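3.2 Placement of the test pieces

Each test piece was a round pad of gray fibrous material lying against a smooth white surface. We chose this pairing for a practical reason. In many household goods a soft round pad sits against a hard, pale, easily wiped surface, and the person who looks after the item has to judge by eye whether the pad is still lying where it should. Earlier work in the Candmont kitchens (Perron and others) treated the pad and the surface separately. The present section deals with the edge between them.

The pads came from two suppliers, Medum and Arsenault. Both sell them as round, but neither claims a tight tolerance on the outline, and we did not trim or sort them before use. A pad was rejected only if it had a fold or a tear. Of the 1555 placements logged over the whole study, 70 were set aside on these grounds or because the log sheet was incomplete. The remaining placements are the ones used in Section 4.

Pads were placed by hand. The person placing the pad was told to lay it down once and not to slide it afterward. In the first round, run in September, this rule was not written on the sheet, and several placements had to be repeated after the pad had been nudged into line. From the second round on, the rule was printed at the top of the sheet and read aloud at the start of each session.

A household object was then brought against the pad. We used cups for most of the placements. A cup is light, easy to turn, and familiar to everyone who took part, so no training was needed. It also offers two quite different ends to work with. The open end meets a flat surface along a thin ring, and the closed end meets it over a wider area. Figure 1 shows a pad and a blue object with its narrow end at the pad's lower right. 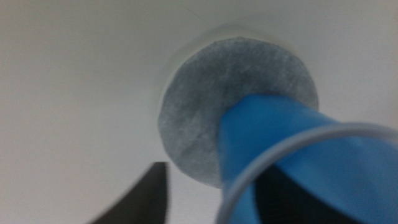 Figure 1. Gray pad on the white surface, with the blue object covering the lower right quarter of the pad.

Raters scored each placement on two points. The first was coverage, meaning how much of the pad was hidden by the object from the rater's point of view. Coverage was recorded in quarters, and a rater who could not decide between two values wrote down the lower one. The second was edge clarity, meaning whether the outline of the pad could be followed by eye along the part that was not hidden. Edge clarity was scored as clear, partly clear, or unclear. We tried a five-step scale in the pilot and dropped it when raters used the middle three steps almost at random.

There were 9 raters. Each scored a set of 20 placements twice, with a break between the two passes, and the order was changed for the second pass. Raters worked alone and were not told which supplier a pad had come from. Diane Perron prepared the sets and took no part in the scoring.

3.3 What raters used as a guide

After the second pass each rater was asked to write a few lines on how the edge of the pad had been found. We had expected most of them to mention the difference in color between the pad and the surface. Several did, but the more common answer was shadow. Raters wrote that they looked first for a darker line near the rim and then followed it. Where the line faded they fell back on the texture of the pad, and where that failed too they guessed the rest of the curve from the part they had already traced.
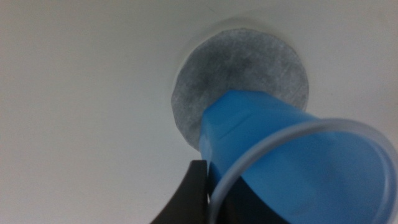 Figure 2. Blue plastic cup lying on its side, closed end toward the center of the pad.

Guessing the rest of the curve works well when the hidden part is small and the outline is regular. It works less well with pads like ours. Two raters noted that they had drawn a perfect circle in their heads and then found that the visible rim did not follow it. In Figure 2 the shadow is faint and runs along the upper rim, while the closed end of the cup lies over the lower right of the pad, so the part of the outline that has to be guessed is well away from the part the shadow helps with. The pad's left edge, where a thin whitish border can be made out, is a better starting point in a case of this kind, and three raters said they had begun to work from such borders by the end of the first pass.

Comments on the cup itself were fewer. One rater found a pale, see-through rim distracting and asked for a plain cup in later rounds. We kept the cups as they were. Changing them partway through would have split the data, and the request came from one person only. A plain cup was used in the follow-up at Nivuvby, where the pads and score sheets were otherwise the same, and those results are reported separately in Section 5.

Time was not scored. Raters could look at a placement for as long as they wished, and the log sheets give only the start and end of each pass.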